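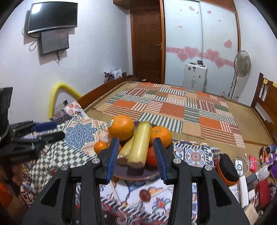 Purple plate on the busy patterned cloth, fruit as of this afternoon

Forum: Home and Table > Linens and Bedding
Topic: Fruit plate on a very busy cloth, is it too much?

trollstead_jan
Posted November 9, 2020
Hello everyone! I've been reading here since July and finally have something to ask. I picked up this cloth at a closing-out sale (the tag said Zelik, and I know nothing more about it than that) and I am completely in love with it. There's a checkered part, a blue star medallion with peach borders, tile squares with navy and white stripes, red flowers up in one corner, and then those blue curling stems wandering all over the white. My sister says it gives her a headache. I say it makes me happy every time I come into the room, and I'm the one who lives here!

What I can't settle is the plate. I like to keep fruit out where people will eat it, and the dark purple one is my favorite, but I wonder if a plain white plate would be calmer. Also, does anybody have an opinion on keeping a tomato in with the oranges? I was raised that way and only learned recently that some folks object.

Nkosi_Kitchen
Leave the purple plate alone, it's lovely. A white one would disappear on a cloth with that much white ground in it, and then you'd have oranges floating in the middle of the flowers. The dark color gives your eye a place to sit down for a minute. I have a print nearly as loud as yours on my breakfast table and I went through 4 different plates before I landed on a navy one that had been in the cupboard all along.

hoyin_mok
I'm going to disagree with Nkosi a little, in a friendly way. The purple is nice, but it's one more color on top of red, blue, green, peach and orange. I'd try plain wood, or a cream bowl with some height to it. Height matters more than color, I think. A flat plate on a busy pattern gets swallowed, and small round fruit rolls right off it (is that a grape or a little tomato sitting on the cloth in front?).
- Ho-yin Mok

trollstead_jan
It's one of the little ones, and yes, they roll! I find them under the pillows. I should have said that the cloth is on the bed at the moment and hasn't made it to a table yet.

predurix17
On the tomato question: mine sit out with the citrus and always have. What I would move is that yellow piece, if it's a banana. Once the peel goes brown it hurries everything near it along, and yours has browned ends already. Eat that one today or put it in a bread. My mother's banana bread goes 32 minutes in a small pan and I will happily type it up if anyone wants it.

Nkosi_Kitchen
Yes please to the bread. And Ho-yin, I take your point about height, but a tall bowl on a bed is asking for trouble. One person sits down and over it goes.

hoyin_mok
Fair enough, I was picturing a table. On a bed I'd want a tray with a lip. I still say cream, though!

marigold_attic
Can I put in a word for the sister? I had a cloth like this and loved it for one whole winter, and then one morning I couldn't look at it anymore. I folded it so only the checkered end showed and liked it again right away. You might try that before you go buying plates.

trollstead_jan
Oh, I hadn't thought of folding it. I'd hate to lose the star, but I could fold it the other way and keep the star and the tile squares. I'll try it tonight and the purple plate stays for now (sorry, Ho-yin). Predurix, please do post the bread, I've got the banana for it.

predurix17
Will do, I'm starting a new topic in Baking so it doesn't get lost in here.

Topic views: 3,216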